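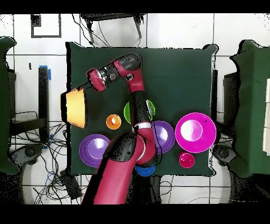
Bowls and cups in purple, magenta, orange and lime green on a dark green cloth.

August 3, 2023

FORTIN PUTS THE COLOUR BACK INTO THE CUPBOARD, AND ASKS CLETBRIDGE TO STOP BUYING WHITE

Tableware hire firm Fortin has opened its Okar range to households in Cletbridge, ending a long spell in which the brightest bowls in town were only let out for weddings, fêtes and the occasional retirement do.

Okar is a collection of bowls and cups in colours that do not match and were never meant to. There is purple, there is magenta, there is a lime green that has been described by customers as "cheerful" and by one customer's husband as "a lot". Until now the range could only be hired by the crate, with a minimum order of 200 pieces, which ruled out anybody whose idea of a party is six people and a trifle.

From this month the minimum drops to 12. Households can choose their own mix of sizes and colours, keep the set for up to 2 weeks, and return it in the box it came in. Washing up is included in the price. Fortin would still like the custard scraped off first.

The change follows a trial in February, when the firm lent mixed sets to homes on the Hesalico estate and asked people to use them for ordinary meals. Most did. One family used theirs for sorting screws, and the screws have since been returned to them.

"We had 2,000 pieces sitting on shelves between bookings, and it seemed a shame to keep them for best," said Consuelo Alvarado, who runs the hire side of Fortin. "I was brought up in a house where the good bowls came out twice a year and everyone was too frightened to eat from them. I would like people to put cereal in ours. I would like them to put crisps in ours. If they want to put soup in the magenta one and it turns out they can't look at beetroot the same way again, that is between them and the beetroot."

Alvarado admits that the colours have divided the office. The purple bowls are the most borrowed by some distance, and staff have been known to hide one at the back of the stockroom for their own lunches. Orange is slower to leave the building. Blue goes steadily and causes no trouble. The yellow cups went out to nearly every home in the trial, often to people who had asked for something plain.

Plain remains unavailable. Fortin looked into adding a white bowl to the range last year and decided that Cletbridge had enough of them.

Table linen can be added to any order. The firm recommends dark green, on the grounds that it flatters nearly everything put on top of it and forgives gravy. Cream cloths are also held in stock for customers who enjoy worry.

A small exhibition of the range, called Mixed Company, will run in the front room of the Fortin shop for the whole of the month. Visitors are welcome to pick things up, stack them, put the small ones inside the big ones and generally behave as they would in their own kitchens. Tea will be served in whichever cup comes to hand. Requests for a particular colour will be listened to politely.

Breakages are covered up to two pieces per hire. After that there is a charge, along with a friendly telephone call to ask what exactly is going on.

Bookings can be made in person at the shop or by telephone during opening hours. Sets can be collected the next working day, and delivery within Cletbridge is free. Hesalico residents who took part in the trial will get their first hire at half price, including the family with the screws.

Asked whether the range would be extended, Alvarado said that a teapot had been discussed. "It was discussed for an entire afternoon," she said. "We got as far as the handle."

Notes for editors

Fortin hires tableware, table linen and serving dishes to households, schools and event organisers in Cletbridge and the villages nearby. The Okar range is made up of bowls and cups in several sizes and is available all year round.

Consuelo Alvarado is available for interview and will bring a bowl. Please say in advance if your studio has a view on lime green.

Review sets can be lent to journalists on the same terms as everyone else, including the bit about the custard.

Press enquiries should be made to the Fortin shop, marked for the attention of the hire desk.

Ends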